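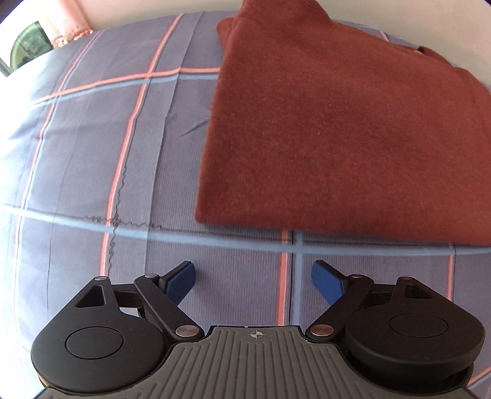 I've been looking after the Dukari hand gripper since June, and most of what I know about it I learned by getting it wrong first. It's a simple machine when you get down to it: two fingers, two linkages, a lot of pivots, and a camera that has to see all of it. My rule is that every gripper gets a run on real cloth before I sign it out, and fleece is my favorite for that (it's forgiving, and it folds into a nice thick stack you can practice closing on). With the blue pads open in a V like that, I check that the left and right ones lean in by the same amount. If one is lazy, I go straight to the pivot pins on that side. They're the silver ones, easy to find even when your eyes are tired!

A few notes on how I set one up, for those of you who wrote in after the Tustgate post.

Pads first. I wipe them with a barely damp cloth and let them dry while I make coffee. Please don't use anything oily, I did that once and spent a whole afternoon chasing a grip problem that was all my own doing.

Then the pivots. I work the fingers open and shut 15 times by hand, slowly, and feel for grit. A gritty one gets cleaned, a sloppy one gets replaced, and I write it in the log either way. My MacLeod log is up to entry 344 now, which says more about me than about the gripper.

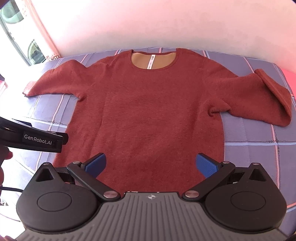
Cables come after that, and I'm fussy about them. I leave enough slack that a full reach doesn't tug at the plug, then I do the reach anyway, both arms stretched out like I'm changing sheets. Knits are a harder run than fleece, so I save them for last. The pads have to pick up one layer and leave the rest lying there, and if they're worn smooth you'll know pretty quickly.

Last thing is the camera. I look for the little target mark on the ribbed plate, and if it's sitting off to one side I loosen the mount and start over. Annoying, but it beats redoing a whole day of runs!

Next up is the Cukwood bench, once I've cleared the spare linkages off it.

1,688 views | 941 likes | 15 shares

Search this gallery Go

Contact | Back to top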